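Category: Work and Technology

Chapter 4
When a Machine Joins the Shift

Ellel is a catering firm that cooks and plates meals for offices and small hotels. Until last September, each of its table crews set and cleared by hand. The firm then brought in robot arms from a supplier called Jondix, and 20 of its 240 workers were moved into new duties. No one was let go, but almost everyone in that group now does a different job from the one they were hired for.

This chapter looks at what changed for them. We start with the task itself, because people often talk about automation as if it replaced whole jobs. In most workplaces it takes over tasks — lifting, placing, sorting — and leaves the rest of the job to be put back together in some other way.

Clearing a table is a useful case. A worker sees a plate and picks it up without thinking about it. For a robot, someone has to decide where the gripper should approach, how far the fingers should open, and what else on the table it must stay clear of. At Ellel much of this is worked out in simulation, on a computer model of the arm and the table.

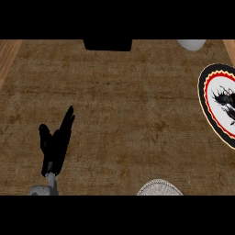

Figure 4.1 Simulated table task. The gripper is at left with its fingers open; a decorated plate lies at right.

Ileana Iordache spent years on a table crew before she moved to the simulation desk. She knew which dishes slid and which ones stuck together, and the programmers did not. Her knowledge had never been written down, and her pay grade had no place for it. Her supervisor, Ileana Ghiță, had to ask for a new job title before she could offer her a raise.

Not all of the changes were welcome. Crew members who stayed on the floor said the work was easier on their backs but lonelier. Breaks were now set by the machine's cleaning schedule — a small thing on paper, and the most common complaint.

As you read, keep a list of the tasks that make up a job you know well. You will need it in Section 4.2.

Copyright Gosow Learning | Contact | Back to top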